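Speaker notes: Low-strength lager and the Vamthorpe taproom
Speaker: Perla Cuevas
Session 6, 16th July

Opening
Welcome delegates and thank the hosts at Wallberg. Remind the room that questions are taken at the end and that the tasting sheets should stay on the tables.

Slide 1. What is meant by a light lager
Define the term before going further. In our trade it is used for colour, for calories and for strength, and customers mix up all three. For this talk it means strength only. Mention that the Vamthorpe house lager is pale but is not sold as light.

Slide 2. The Puketti recipe
First brewed in October as a small trial. The malt bill was kept short and the mash was held warmer than usual, so that more body stayed in the beer at a lower strength. Pause here. Members who brew at home often ask about the mash, and they may be told that the full method is in the handout on page 7.

Slide 3. Serving
Puketti is poured at the same temperature as the house lager. A narrow glass is preferred. Fruit is offered on the side and should not be placed in the glass unless the customer asks. Staff at the Vamthorpe taproom were given written guidance on this point.

Slide 4. Response from customers
The taproom collected 710 comment cards. The most common remark concerned the finish, which drinkers found drier than expected. There were 33 cards asking for a larger bottle. Read out two or three if time allows. Do not read the card about the car park.

Slide 5. Comparison with Sugawara
Sugawara is the nearest beer in style on our list. It is softer, with more rice character, and is usually ordered with food. Puketti is more often ordered alone. Both are to be tasted side by side after the session, Sugawara first.

Slide 6. Storage and stock
Bottles should be kept upright, in the dark, and rotated weekly. Draught lines are cleaned on the same schedule as the other lagers. Refer questions on keg deposits to the Wallberg office. 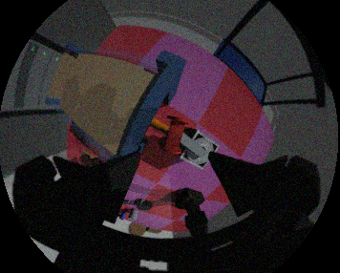
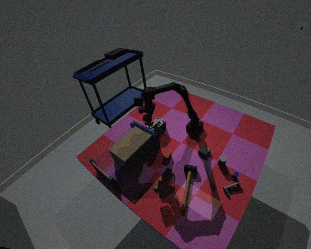
Computer-rendered views, red and magenta checkered surface

Close
Thank the taproom staff. Ask delegates to hand in their tasting sheets at the door before collecting coats.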